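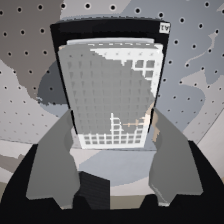
Rollow Deep Well Plates by Drorkent

We've been asked for a proper square-well plate ever since the shop opened, and the Rollow range is the one we kept coming back to. It's a lovely bit of kit for anyone keeping lots of small samples in order – soil washes, pond water, seed soaks, dye tests, you name it!

Square wells hold more than round ones in the same space, so you can fit a decent amount in each without taking over the whole bench. The rim is flat all the way round, and a stack of them sits nicely in the fridge.

Sizes and packs
Rollow Standard: 500 microlitres per well, pack of 20
Rollow Tall: 1 ml per well, pack of 10
Saleo press-on lids: sold separately, fit both sizes

Care
Rinse with warm water soon after use and leave upside down to dry. Mild washing-up liquid is fine. Please keep them away from acetone, which will cloud the plastic.

The Saleo lids were new in September and we're thrilled with them (they peel off cleanly, even with cold fingers). If you already own the older Ruotsalainen rack, both plate sizes drop straight in.

Stock on October 28, 2025: 146 packs of Standard, 92 of Tall. Lids are back on order – leave your email below and we'll let you know as soon as they land.

Order code: Rollow 258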